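TITLE SEQUENCES AND MOTION DESIGN
Handout 4: Timing, type and the first thirty seconds

Module tutor: Gemma Martinelli
Workshop tutor: Krishnamoorthy Achari

Bring this handout to the workshop. We will not go through it line by line in the lecture, and the exercise at the end assumes you have read it.

1. What a title sequence has to do

A title sequence has a legal and contractual job before it has an artistic one. Names must appear in an agreed order, often at an agreed size in relation to the main title, and for long enough to be read. Ask for the credit list before you draw anything. If the list isn't final, ask which names might still move, and keep those cards easy to change.

The second job is to set the pace. An audience will take its reading speed from the first two or three cards. If those are slow and the rest are quick, people feel rushed, even when every card is on screen long enough.

Last week we looked at the opening of Duren, designed by Renata Głowacki. Note how little moves. The lettering is fixed to the lower left for the whole sequence and the camera drifts behind it. The only card that breaks the pattern is the main title.
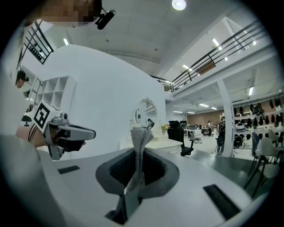
Grey cloth held in the mouth of a gripper.

2. Counting frames

Work in frames from the start. At 24 frames per second, a card held for two seconds is 48 frames. A fade of eight frames at each end leaves 32 frames at full strength, and that is the figure to judge it by.

A simple test for reading time is to read the card aloud twice at normal speed. If you finish before it goes, it is long enough for most viewers. Long surnames and double credits need more. So does any card with a busy background.

The Wunar sequence runs to 1,175 frames in its released version. Ubaldo Ferri's first cut was longer and held each card for the same length, whether it carried one name or four. In the released version the single names are shorter and the group cards were left alone. Compare the two cuts (both are in the module folder) and write down where you first notice the difference.

Things to check in any cut:
– the first card, with the sound off
– the change from the last credit to the opening shot
– any card that falls on a strong beat in the music
– the director's card, which is nearly always last and nearly always held too long

3. Type over moving pictures

Most problems with legibility come from contrast, and most of those are found too late, on a large screen. A thin white letter that looks crisp on a laptop can vanish over a bright sky. Before changing the typeface, try moving the type, darkening the area behind it slightly, or choosing a different part of the shot.

Keep lettering inside the title-safe area. Streaming services have their own delivery notes and you should read them, but keeping a generous margin costs very little.

Avoid animating individual letters unless there is a reason in the film. It eats reading time. On Joo, Gianni Bassi let the letters settle over 12 frames and then added those 12 frames back to the hold, so the cards read at full strength for as long as the still ones would have. 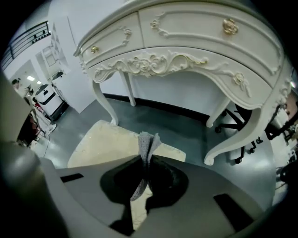

4. Storyboards and style frames

A storyboard shows order and movement. A style frame shows one finished moment, with final colour, type and texture. Clients often confuse the two. Label each sheet clearly and don't mix them on the same page.

For this module you need six to ten boards and three style frames. Choose frames that are different from one another: an ordinary credit card, the main title, and the hardest card in your list. Many students submit three versions of the main title – this tells us nothing about how the rest will work.

Boards can be rough. Arrows, stick figures and notes in the margin are fine as long as somebody else could follow them. Write the frame count under each board and a running total in the corner.

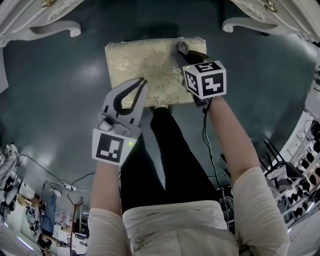

The running total matters most when the music is already fixed. If your track is 40 seconds and your boards add up to 46, something has to go, and it is far cheaper to lose it on paper.

5. Files and versions

Name files by project, shot and version number, and never use the word "final". Save a new version at the start of each session. The Hosus project in the module folder has 3,626 files in it, and you should be able to find the master render in under a minute using the names alone. Try it.

Image sequences are safer than a single movie file for long renders. If the machine stops at frame 300, you can start again from there.

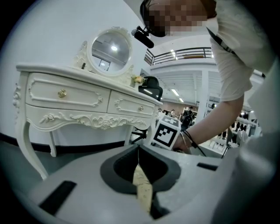 Keep the credit text in one separate document and paste from it. Retyping a name is how spelling mistakes get in, and accents are usually the first thing to go missing. Check that your typeface has every character you need before you show it to anyone.

6. Exercise for the workshop

Take the credit list on the module page. It has 14 names and one main title. Plan a sequence of 960 frames at 24 frames per second.

a. Decide how many names go on each card.
b. Give each card a frame count, including fades.
c. Draw the first four boards.
d. Mark the card you expect to cause trouble and write two sentences on why.

Bring the plan on paper. Krishnamoorthy will swap the plans between pairs, and your partner will time the cards by reading them aloud.

Assessed sequences are due in May. Submit the boards, the style frames, the render and the credit document in a single folder.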